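Drulonetti Plemus table lamp: review

I bought the Plemus in November to replace a clip-on lamp that had started to flicker. It is a small lamp with a paper shade over a folding wire frame, and it ships flat. Assembly took me 8 minutes, most of it spent getting the last wire into its slot.

The light is warm and even. Drulonetti rates it at 438 lumens on the top setting, and that is enough to read by if you sit close. There are three brightness levels, picked by tapping the base. The lowest one is still too bright for a bedroom at night, and the lamp always comes back on at the highest.
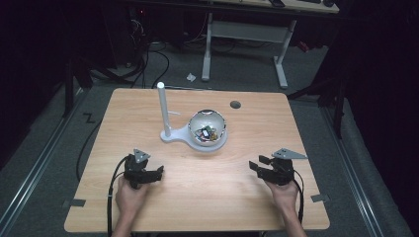 Light wood tabletop, seen from above.

The shade is the best part. It folds down without creasing, and the maker says it will take up to 1,000 folds. I have not tested that. Dust shows on it, though, and a damp cloth left a faint mark on mine.

The cord is 70 inches long, fine for a desk but short for a shelf. The plug is bulky and covers the second outlet on my wall plate. I also tried the Hämäläinen, which costs more and has a proper dimmer. Its shade doesn't come off for cleaning.

I would buy the Plemus again for a desk or a side table. For a nightstand, get the Hämäläinen.

Niilo Manninen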